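The Warnley Bell

The ferry to Wurnach leaves when Calum Pringle has finished his tea, and on the morning Gifty Agbeko came down the slip with her rucksack and her enormous hat he had barely started it.

"Sit anywhere," he said. "Not there, that's the dog's."

There was no dog. Gifty sat next to where it would have been and looked out at the water, which was the most marvellous green she had ever seen, green like bottle glass with the sun coming through, and she thought, I'm going to hear it today! She had been waiting for this since she was nine, when her grandmother first told her about the bell.

The story went like this. In 1415 the people of Warnley cast a bell so big that it took 2 boats lashed together to carry it over to the chapel on Wurnach, and halfway across the lashings went and down it sank. Ever since, when the tide runs out hard in August, it rings. Her grandmother had heard it twice, once as a girl and once on the evening she got engaged (to the wrong man, as she always added, very cheerfully).

"You'll be wanting the bell," said Calum, screwing the lid on his flask.

"Is it that obvious?"

"It's the hat. Bell people have hats."
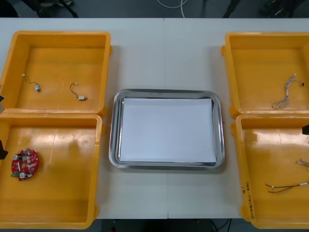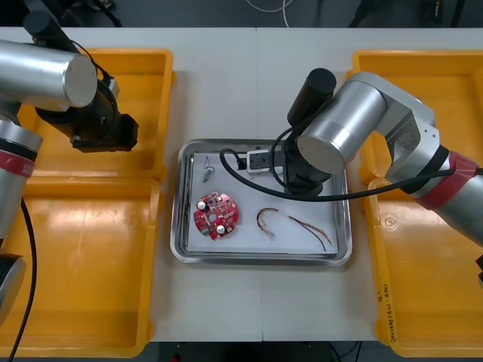
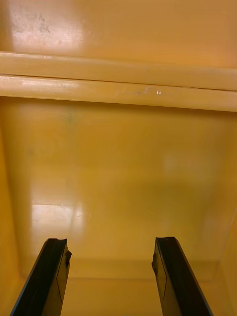 The engine caught at the third pull and the Lundus went bouncing out past the harbour wall, and oh, it was glorious, the spray and the gulls and the whole town shrinking behind them! Calum steered with his knee and talked. He told her about the storm that put a herring boat in the chapel garden, and about old Hidayat, who had run the ferry before him and could smell fog an hour off. He pulled a tray from under the seat to show her Hidayat's fishing lures, a yellow plastic tray with raised sides, the same sort as the one with the two little motors and their thin wires in it, and every lure in it was painted with a tiny face. Gifty loved them all. She loved a cross-looking one with eyebrows best.

"He said the fish liked to be looked at," said Calum. "Have it, if you want. It's never caught a thing."

She put it in her hatband.

Then he cut the engine. They were 300 yards off Wurnach, with the chapel roof showing above the gorse, and the quiet came down over them all at once. The tide was pulling past the hull in long smooth ropes. Gifty held her breath. She leaned so far over the side that Calum took hold of her rucksack strap without saying anything.

Water. A gull. Water again.

And under it, very low, so low she felt it in her ribs before her ears had hold of it, one long round note.

"Oh!" said Gifty. "Oh, did you hear that?"

Calum was looking at the empty place on the seat, where the dog would have been.

"He always lifted his head for it," he said.

It rang again. Gifty laughed out loud, with her hat dripping and her sleeves wet to the elbow, and shouted her grandmother's name across the water, twice, in case it carried.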